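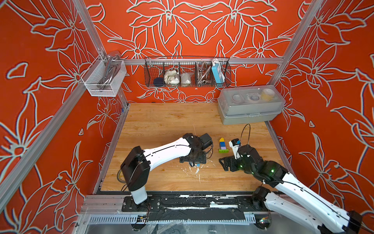 The Dondari basket on its rail at the back of the table, lilies and all.

Dondari Hanging Mesh Organizer, black
Review by Lempi Ikonen
2018-01-24

I have been meaning to write this one up since before the holidays, and a couple of you have written to ask whether I still like it (yes, mostly, keep reading), so I've made a pot of coffee and I'm going to do it properly.

The Dondari is a black wire mesh basket, long and fairly shallow, divided into compartments and made to hang from a rail. That is really the whole product. There is a bigger one in the same catalog, and a version with a lid that I can't see the use of, but the plain one is item 2673 and it's the one I bought. It cost me some 21 dollars with shipping. I paid for it myself, as I do with everything on these pages.

Why I wanted one

I love a clear table and I am terrible at keeping one. Every sponge and rag and twist of wire I own has a way of drifting toward the middle and setting up house there. I tried a caddy first, one of those with a handle, and all it did was become one more thing to move out of the way. Then I tried jars, and you can guess how jars and elbows get along. What I had going for me was a nice straight aluminum rail running across the back, just above the tabletop, doing nothing much. Themis Kourkoulas, who reads this site more faithfully than my own family does, wrote to say he'd hung a Dondari over his potting bench and hadn't thought about it since. From Themis that is high praise!

Putting it up

Easy. It hooks on and you're done, though I'd tell you to slide it to where you want it while it's still empty. I did mine full, of course, and spent a while on my knees fishing for springs. The instruction sheet is a single page with very small drawings, and I only needed it to find out which edge was meant to face the wall.

It arrived with a little bend in one corner of the mesh. I pressed it out with my thumbs and never wrote to complain, but if you're particular about such things, check yours when you open the carton.

What lives in it

Going left to right, mine has a round navy sponge, then a white cloth (crumpled, I have given up folding it), then a clear plastic bag of white odds and ends, then the coiled springs, with the light blue and white handheld standing upright at the far end. That last spot turned out to be my favorite. Anything tall and narrow that used to roll about on its side can stand up there and be found again.

The sponge compartment is the other one I'd brag about. A sponge dries so much better with mesh all around it than it does in a dish. I used to throw sponges out as soon as they went sour, and I haven't had a sour one since this went up. The cloth does nearly as well, although I do think it would dry faster if I spread it over something.

The springs are where I have a complaint. Big coils are fine, they sit there looking handsome. But anything small and thin with an end poking out will find its way into the mesh and catch, and then you tug, and then you have a slightly longer spring than you wanted. My answer for little parts has been to bag them first. A small tub would work too if you have one that fits. Dondari could put a solid tray in just one compartment and I would be a happy woman.

How it has held up

It's been up for three months now. The black finish looks as good as it did on the first day, apart from one spot where I scraped it with a wrench, and a wipe with a damp cloth takes care of the dust. Dust does collect, mind you. Mesh has a great many corners. When it gets past wiping I unhook the whole thing, carry it to the sink and run warm water through it with a drop of dish soap, then let it drain on a towel overnight.

I have not loaded it with anything truly heavy. The leaflet is vague on the subject and I didn't care to find out the hard way. Pliers, yes. A hammer, I'd keep in a drawer.

The other baskets and boxes

People always ask about whatever else is on the bench, so here goes. The white mesh basket over on the left, near the corner post, is an old Workau. It holds my metal tongs and has done for years, with the curved handles sticking up over the rim where I can grab them without looking. I like it very much for one tool. For a mixture it's hopeless, as everything slides together at the bottom, and that's the best argument I know for paying a bit more for compartments.

The gray plastic box with the clear lid, on the back right corner of the tabletop, is for the things I don't want getting dusty. It has compartments too, and being able to see through the lid saves me a lot of opening and closing. If you have tiny parts and only enough money for one organizer, I'd honestly send you toward a lidded box of that kind before the Dondari.

And yes, the lilies! They're printed panels from Plaltow, on three sides, in that wonderful red-orange with the flowers outlined in pale gray. I was nervous about so much color and I've come to adore it, particularly in January. The black basket shows up nicely against it, while the same basket in white might have fought a little with the petals. My sister thinks it looks like a restaurant. I have told her she's welcome to bring dinner.

Would I buy it again?

I would, and I nearly have. There's a stretch of wall by my laundry sink that could use a rail, and come March I plan to put one up and hang a second basket for brushes and clothespins. I did look at the Myung version, which has deeper pockets, but deep pockets are where I lose things, so I'll stay with what I know.

Good: dries sponges well, keeps the table clear, easy to take down and wash
Less good: small springs snag in the mesh, leaflet says very little about weight, check the corners when it arrives

If you've found a liner that fits the compartments without a lot of trimming, do leave me a note. I've cut up three placemats so far and none of them sit flat.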